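Stop buying grippers by the spec sheet

I have spent a good part of the last two years picking end effectors for small assembly cells, and I think most of us do it the wrong way around. We read the stroke, the grip force and the repeatability, we line up three data sheets, and we buy the one with the best numbers for the money. Then we bolt it on and find out that the part we care about is the one it can't hold.

Force is the worst offender. For a 70 gram part, almost any electric gripper on the market has more force than you will ever use. What matters is where the fingers touch and what they do to the part when they close. A short cylinder wants to roll. A square block wants to sit flat against one finger and tip away from the other. No data sheet has a line for that.

My second complaint is about comparing grippers on different arms. Chie Higuchi and I did this in September at Kimaro, with one candidate from Kedano and one from Lesance, and we wrote up a result that was worth very little. The Lesance arm was slower to settle, so the Lesance gripper looked clumsy. We logged 435 picks before Obadia Sang asked whether we were testing fingers or controllers. He was right, and we threw the numbers out.

The second run was 2173 picks, and it changed my mind about a few things. Cameras matter less than I had believed. A better camera moved our miss rate a little. A different fingertip moved it a lot. Lighting sat somewhere between the two, mostly on account of glare from glossy plastic.

I would also argue for testing with ugly little parts. Foam cubes tell you the motors work. Small electrical components, with their odd shapes and slick housings, tell you whether you can use the thing on a line. Put them on plain brown paper, put a tray next to them, and leave them lying at whatever angle they land.

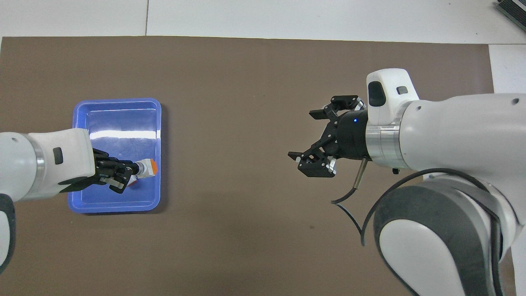
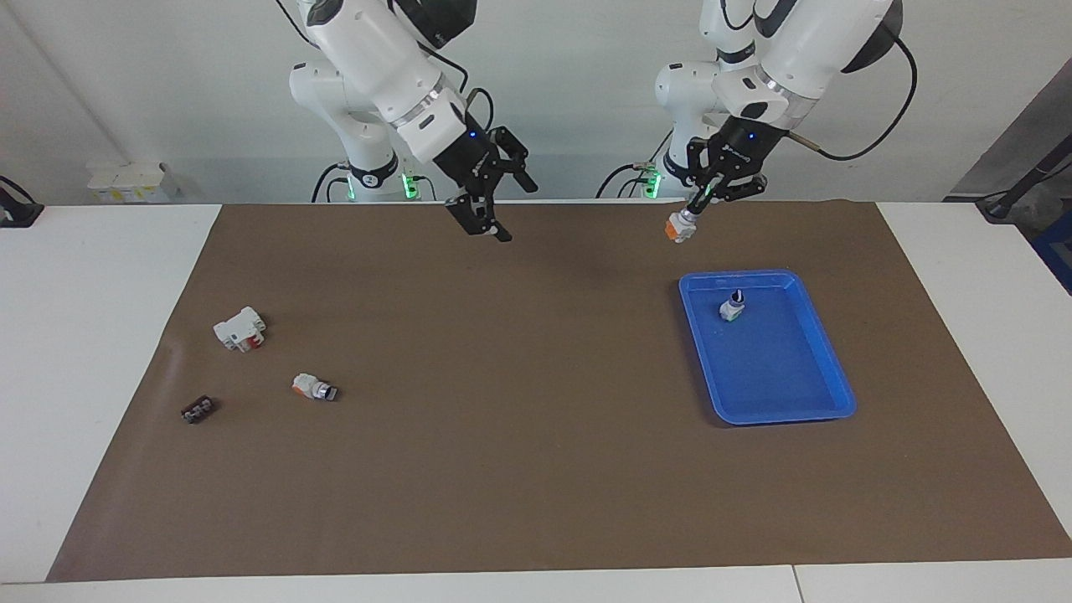

Small parts, a blue tray and a brown mat, with an arm on each side.

What I would do with a small budget

Buy one arm you trust and keep it. Spend what is left on fingers. At Vernell they cut their own tips and swap them between runs, and they learn more in an afternoon than we did in our first month.

Write down the failures in words as well as counts. "Rolled out to the left on closing" is something you can fix. A percentage is something you can put on a slide.

And ask the vendor for a loan unit before you sign anything. If they won't lend one, I would move on to the next name on the list.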